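Ellwood Residents' Forum
Community Facilities > Cemetery and Memorial Gardens
Topic: Draft policy on artificial flowers and grave ornaments

Ellwood_Secretariat
Posted 05/02/2025

Members are advised that the Drumville Memorial Gardens Trust has released its draft Floral Tributes Policy for comment. The principal changes are set out below for discussion in this thread.

1. Artificial flowers would be permitted in the lawn sections for a maximum of 90 days, after which grounds staff may remove them.

2. Glass containers would no longer be permitted in any section. Existing glass vases would be replaced on request with the standard Evetti in-ground vase in grey or bronze colour.

3. Tributes placed during December would be exempt from removal until the end of the following month.
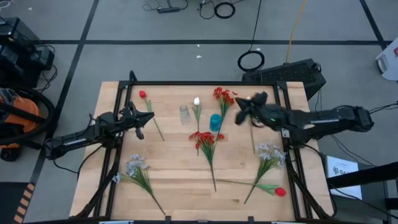 The Trust administers 1,417 plots, of which 138 are in the lawn sections and would be affected by clause 1. Submissions must be made in writing and should state the section in which the family plot is located. Plot numbers should not be posted in this forum.

marlow_east
I support clause 2 without reservation. Broken glass in mown grass is a hazard to staff and to visitors, and the existing by-law has never been adequately enforced. I would ask that the Trust confirm who bears the cost of the replacement vase.

K. Jaunzems
I wish to record my objection to clause 1. Many plot holders live some hours' drive from Drumville and are unable to visit each quarter. For those families an artificial arrangement is the only practicable tribute, and a fixed period takes no account of its condition. A silk tulip in good order on the ninety-first day offends no one. The clause should refer to faded or damaged items only.

marlow_east
With respect to the previous poster, a condition test requires a member of staff to exercise judgement at every grave. That is precisely how the present disputes arose. A date can be applied evenly.

K. Jaunzems
A date can be applied evenly and still be unfair. Notice to the plot holder before removal would be a reasonable minimum. The Trust already holds postal addresses for the annual maintenance levy.

Lirneo Road Resident
Could the Secretariat clarify whether the policy covers the columbarium wall? The niches there take a single stem, and the draft refers only to "graves and surrounds".

Ellwood_Secretariat
The columbarium wall is dealt with in Schedule 2 of the draft. One stem per niche would be allowed, fresh or artificial, with no time limit. Ribbons and wired attachments would be prohibited, as they mark the bronze plaques.

On the question raised by marlow_east, replacement vases would be supplied at no charge to current plot holders for the first year of the policy. Families wishing to retain a vase of sentimental value are encouraged to collect it before the commencement date. Uncollected items would be held at the Gardens office.

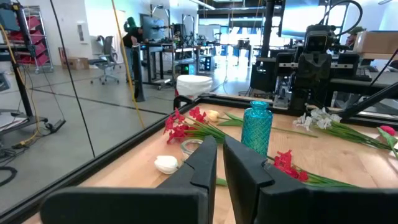

Tessaly replied that holding items at the office was tried under the former by-law and that her family's vase was never located. She asked that each item be tagged with the section and row on removal, and that a register be kept at the counter.

K. Jaunzems
I endorse the request for a register. It would answer part of my objection, although I maintain that the period in clause 1 is too short. I have lodged a submission seeking its amendment to refer to condition, with written notice to the plot holder. I sign it in full, Kristaps Jaunzems, so that it is not treated as anonymous.

marlow_east
I remain in favour of the fixed period but would not oppose written notice, provided the cost is not added to the levy.

Ellwood_Secretariat
The comments on tagging and notice have been noted and will be forwarded to the Trust with the names under which they were posted. Members wishing to be heard in person should indicate this on the first page of their submission.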